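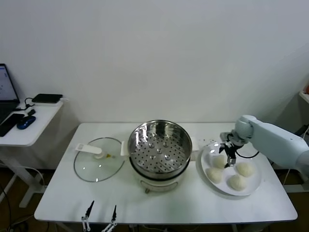
3. Cell setup and upkeep

3.1 Layout

The cell was built for the bun-loading task of the Skoster project. A single arm is mounted to the right of the work table and reaches in over the plate. The steamer stands in the middle, with the basket seated on the base and the lid laid upside down to its left. The laptop is kept on the side table so that nothing on the work surface has to be moved when a program is edited.

All positions are taught relative to the front right corner of the table. The table feet were marked on the floor with tape after the first week, when a shift of 17 mm went unnoticed until the basket approach failed. The marks are now checked before power-on.

3.2 Gripper

The arm carries a parallel gripper with two slender metal fingers. Opening width and closing force are set in the configuration file and should not be changed from the pendant, as pendant values are lost at restart. The force limit was lowered twice during testing. At the present setting the fingers hold a bun from the Nandlow batch without marking the surface, provided the approach is vertical.

The gripper cable is led off to the side in a loop. The loop must be long enough for full wrist rotation and short enough to clear the plate. Ultan Kavanagh replaced the first cable after the jacket wore through at the wrist clamp. The fault showed up as error 2098 (gripper not responding) at one wrist angle only, and took most of a Saturday to find. The clamp edge was filed and sleeved before the new cable was fitted.

3.3 Routine checks

Before each session:
Wipe the fingers and the plate.
Check that the mounting plate screws are tight.
Turn the wrist through its range by hand-guiding and watch the cable.
Seat the basket fully and run the empty approach at 40 percent speed.

After every 900 cycles the fingers are removed, cleaned and refitted, and the tool center point is taught again using the pin method in the Stustmont lab manual. Ailbhe Mulligan keeps the cycle log. The count is written in by hand because the controller resets its own counter when the program is reloaded.

3.4 Open points

Steam reaching the gripper has not been assessed. All runs in this report were made with the heater off. A splash cover for the wrist joint has been drawn up and is waiting for time on the printer in the Ó Flaithearta workshop. The pin method also depends on who carries it out, and a fixed reference block on the table would be preferable.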